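Booked a pitch at the Woltau campground for the first week of March. Six nights, lake side, no hookup.

The road in from Vellstead is still closed to trailers, so we're taking the long way. 462 km -- one overnight stop.

Check-in opens at 2 and the gate shuts at 11. The site office doesn't sell gas canisters any more, so bring your own.

Lower pitches flood after rain. Ask for the row above the wash block.

The ferry to Kereama doesn't run until spring. We'll do the shore path and maybe the old fort.

Full packing list next week.

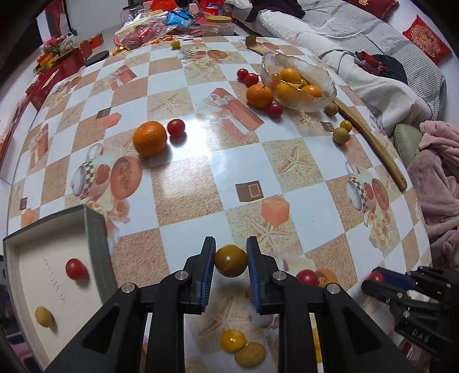 Fruit and cherry tomatoes on the checkered tablecloth.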